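Checking and Swapping the Finger Pads on a Stavemix Hand Gripper

Posted Apr 3, 2024 by Kane Brunton

The rubber pads on these grippers wear slowly and then all at once, usually on the morning you need them. Ours get a look every 200 grasps and a new pair at 3,610, a figure Tane Tautahi picked and has declined to explain.

Power down first. Wipe the pad with a damp cloth, getting into the grooves, and let it dry. Then lay a thin wooden strip along the middle and close the fingers gently. It should sit straight. If it wanders to one side, the pad is seated crooked -- take it out and start over.

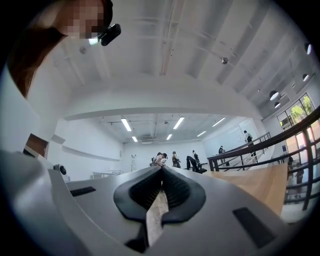 Wooden strip on the centerline of the black finger pad, point of the pad facing away.

To swap a pad, peel from the wide end toward the point. Clean off the old glue, press the new pad down for 300 seconds (yes, all of them), and leave the gripper alone overnight. Keep glue off the lens on the rim. I have done that so you don't have to.

Run the strip check 3 times before you log the new pad. Spares are in the Fandetti drawer, which has held nothing made by Fandetti since last June.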